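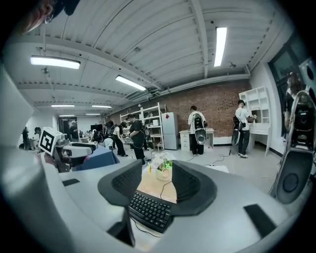
Working from the spare bedroom was supposed to last one winter, a reader in Brurnell wrote to us in January, and it has now outlasted two chairs and a carpet. The letter went on to ask why so little is written for people who never planned to have a home office and ended up with one anyway.

We got 32 replies after printing it. Most came from people who had set up in a corner of some other room and never moved out of it. One works on a landing. Another has a desk in the dining room and clears it every evening before supper, which takes 20 minutes when the paperwork is bad.

Money came up less than we expected. A reader in Yaman spent 550 dollars on a desk that goes up and down and has raised it twice. Several others bought used desks for under 100 dollars and had no complaints, apart from one drawer that sticks in July.

Light was a bigger subject. A desk facing a window is pleasant until the sun gets low, and then the screen is hard to read. Turning the desk sideways to the window fixes most of it. People in north-facing rooms had the opposite trouble and ended up with two lamps, one on each side.

Plants divided the group. Some said they wanted one thing on the desk that had nothing to do with work. Others had watered a keyboard by mistake and moved the pots to a shelf.

The harder question was when to stop. In Zokaden, where many of the houses are small, one couple hangs a curtain across the alcove at half past five. A bookkeeper in Mudano walks around the block at the end of the day and comes back in by the front door. She started doing it during tax season and kept it up through the summer.

The Brurnell reader, meanwhile, has given up the idea of a guest room. The bed went to a nephew in the spring, and the third chair is holding up so far.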